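Robot teaching by demonstration

Teaching by demonstration (you'll also see it called programming by demonstration, or just "showing") is a way of getting a robot to do a job by doing the job yourself while something records how you did it. I've kept this article fairly loose because the subject is a lot friendlier than the textbooks make it look, and I came to it knowing next to nothing!

Main methods

There are several ways to go about it. The oldest is to take hold of the arm and push it through the movement, which suits slow jobs and strong wrists. The second is remote control, where you sit at a desk with a joystick or a smaller copy of the arm and the big one follows you. I learned on a Stasodska desk set, and it took me 15 goes to pick up a spoon – my tea went cold twice.

The third way leaves the arm out of it. You carry a gripper in your own hand, with a camera fixed to it, and go about the task as you normally would. The recording keeps the view from the gripper and how far the fingers are open, and a robot with matching fingers can learn from that later on. It's my favourite by a long way, partly because you can do it at any old table.

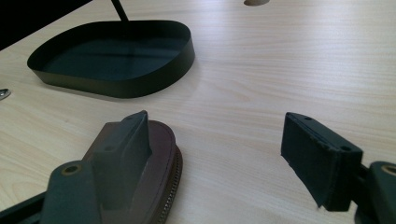 Speed matters more than people expect. Beginners rush in, snap the fingers shut and whip the thing away, and the robot then learns to do exactly the same. At Clurkton, where I did my first proper sessions, the rule was to move as if you were carrying a full cup. We did sets of 17 with a break after each, and I still think that's plenty for one wrist.

How many demonstrations are needed

It depends on the task, and anyone who gives you one number for everything is guessing. A plain pick-and-place in the Tipoki course notes asks for more than 100 recordings, with the objects shifted a little each time. Leave out the shifting and you get a robot that's brilliant at one spot on the table and hopeless a hand's width to the left.

Common faults

Covering the camera with your sleeve is the classic one. Pausing to think is another, as the robot may learn the pause too (mine did, and it looked terribly thoughtful). Drarkero's beginner guide lists four faults in all, and the last two are both about starting a recording late.

See also: remote handling; robot grippers; learning by imitation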